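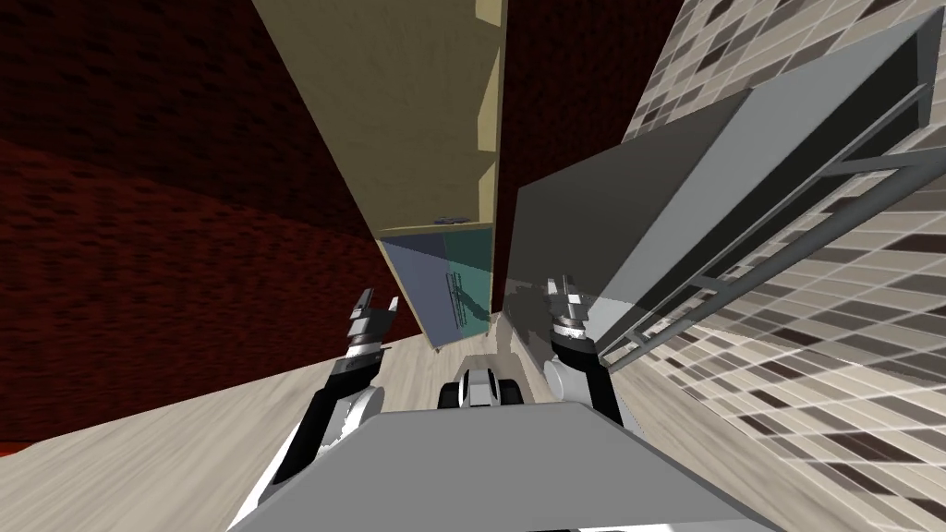

I have stopped buying the big bottle. For years I bought the litre of shampoo and the litre of conditioner, because the price per hundred mils is printed on the shelf and I can read. I now think the big bottle is a bad deal for most people who live alone or with one other person, and a worse one for anyone who likes to change what they use. Part of it is storage. A cabinet with a glass-fronted lower section, like the one here, at least lets you see what you own before you go and buy it again. My own bathroom cupboard has solid doors and goes back a long way, and in February I emptied it and found 17 hair products, most of them more than half full.

I'm not a collector. I have fine hair that goes flat by lunchtime and ends that have been bleached more than they should have been. Everything in that cupboard was bought for one of those two problems. There were two tubs of Stikness, a matte paste I used every day for one winter and then went off completely. There was a litre of Prunance smoothing conditioner, which is a good conditioner. I'd recommend it. I'd got about a third of the way down before the smell started to annoy me, and by then I had many months of it left.

That is my main argument. The saving on a 1000 mL bottle only exists if you finish it, and hair changes faster than a litre goes down. You cut it, you colour it, you move somewhere with hard water, the humidity picks up. The product that suited you when you bought it doesn't suit you by the time you're at the halfway mark. You either keep using something that no longer works or buy something else, and then you own both.
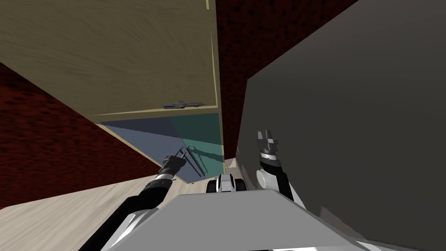 Wall cabinet in pale wood grain, with a small handle low on the rim.

I put this to Zulema Maldonado, who has cut my hair at Jiro for a long time. She disagreed with some of it. She says people with long, thick or curly hair go through conditioner at a rate I have no idea about, and that telling them to buy the small bottle is telling them to pay more for no reason. She's right about that. If you use a palmful every wash and you've bought the same one over and over, get the litre and a pump. My complaint is about the rest of us, who use a blob the size of a grape and buy the big one anyway.

She also made a point I hadn't thought of, about leave-in creams. You dip your fingers into a tub with wet hands, in a warm room, day after day. The little open-jar symbol on the back usually says 12 months. I checked mine when I got home and there was one I know I'd opened before my last passport photo. It had gone a bit grainy. I had been putting it on my ends and wondering why they felt coated.

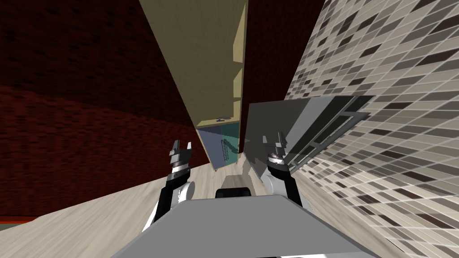

Grippers open and upright, the right one slightly higher.

The shops have a part in this. At Bautista, where I get most of my things, the small bottle of a conditioner is often on the bottom shelf or out of stock, and the litre is at eye level with a yellow ticket. Twice a year the litres go on sale in pairs. I've bought the pair. İlker Kurtuluş, who manages the store near me, told me they'd happily stock more of the smaller sizes but people leave them there, since the ticket makes them look silly for choosing one. I believe him. I've stood there myself, feeling foolish with the 250 in my hand.

I'd like to see more brands sell a proper mid-size. Travel minis are too dear and last four washes. A 400 mL bottle at a fair price would cover me for a season, which is as far ahead as I can predict what my hair will want. Refill pouches would be a decent answer too if they came in that size, but most of the ones I've seen are made to fill the litre.

There's the waste argument as well, and I know it runs against me. Two small bottles use more plastic than one big one. That's true when both get emptied. Mine weren't. I tipped old conditioner into the bin in a sealed bag and rinsed the bottles for recycling, and none of it felt like the responsible choice I thought I was making at the till. 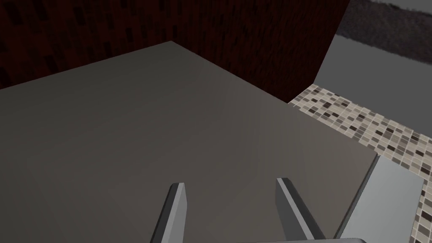 A flat grey surface, dark reddish-brown walls behind.

For now I keep one shampoo, one conditioner, one cream and a dry shampoo, all in the ordinary size, and they stand where I can see them. When one gets down to the last couple of centimetres I buy the next. I write the month I opened it on the bottom in marker. The Prunance I gave to my sister, who has hair to her waist and had finished it by Easter.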